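Bondel matt emulsion in pale grey – two rooms, five litres
3 min read
Last updated October

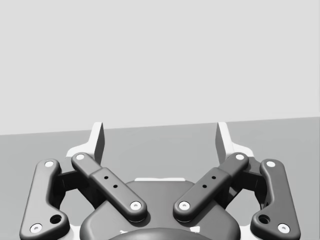
Plain light grey wall, slightly darker grey floor.

Bought the five litre tub of Bondel for the back bedroom and the hall. Had been using Jutau for years but they changed the tin sizes and I was annoyed. Anyway.

Opening it – lid is awful. Plastic tab snaps off, then you're in there with a screwdriver. Stir it properly, there was a good inch of clear stuff on top of mine. Smell is mild, gone by bedtime with the window open.

Coverage. Over old magnolia, two coats and done. Over the dark green in the hall, no chance, needed a third and I could still see a bit of green behind the radiator. Nobody looks there. Tub says touch dry in two hours, mine was nearer three but the house was cold.

Goes on thick. Good on a roller, medium pile, hardly any spatter. With a brush it drags, so cutting in took me ages and my wrist was killing me. Esben Damgaard lent me his Doltex angled brush for the hall and that was miles better than the cheap one I'd started with. Might buy my own, might just not give his back.

Colour is greyer than the chart. Chart looks almost cream, on the wall theres no cream in it at all. Get a tester. In the evening with the lamp on it goes a touch blue, which Marisol likes and I don't much.

Wiping down – light marks come off with a damp cloth. Scrubbed a felt tip line and got a shiny patch, so dont scrub. Touched it up from the same tub a week later and it blended in fine.

Also the handle. Thin wire, digs in when its full. Carry it from underneath on the stairs.

Would buy again for a bedroom. For the hall I'd get something tougher, Rangel do a washable one but I haven't tried it yet. 8 out of 10, would be a nine with a proper lid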